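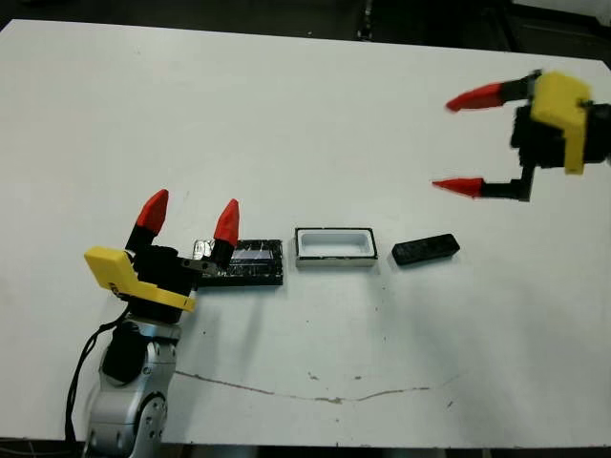 One reader of our first draft wanted to know why anybody would study how people label their leftovers, when you could simply weigh what ends up in the trash. Fair enough! Weighing tells you how much food gets tossed, and we did some of that too, but it won't tell you why a tub of chili sits at the back of a shared fridge until December. For that you need the label, or the spot where the label should have been.

3. What people write on the lid

I collected the labels myself in the shared kitchens of two apartment buildings, one in Solheim and one in Brivinley. By the end I had 2,052 of them, all typed into a spreadsheet (my wrists still remember it). A label could be a strip of masking tape, a sticky note or marker right on the plastic. I counted a bare initial as a label, though my co-author and I argued over that for a good week. 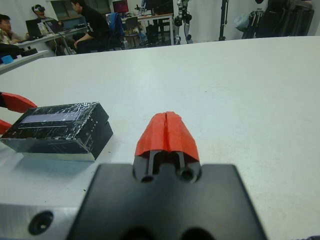

We sorted everything by what the label told you: the owner, the food, the date, or some mix of those. Owner labels won by a mile. People will happily write their apartment number in huge letters and never mention that the stuff inside is soup. Dates were rare, and when we did find one it was often just a month, so you'd be looking at "May" and wondering if that meant cooked in May or good until May.

Figure 2. Part of a tabletop in the room.
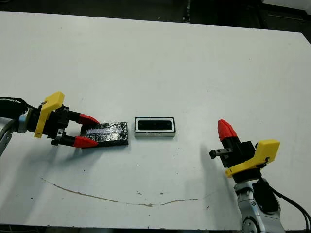

Solheim and Brivinley also differed in a way I hadn't expected. The Solheim kitchen had a roll of tape hanging by the fridge door, and labels there tended to be longer – some even had reheating instructions. In Brivinley you had to bring your own pen, and you could tell. We can't say the tape did it, as the Solheim residents had lived together longer and may just have been chattier.

One more wrinkle is the containers. Jivby tubs have a textured lid that marker rubs off of, so a tub we coded as unlabeled may have started the week with a perfectly good name on it. Grastura lids hold ink fine. We flagged more than 200 smudged lids and ran the numbers both with and without them, and the order of the categories stayed the same.

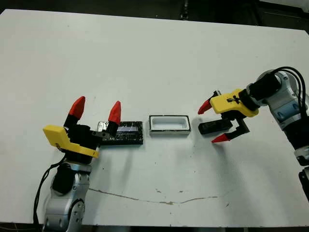
4. Asking people about their own labels

The label counts only got us so far, so next we put a short survey under every apartment door in both buildings.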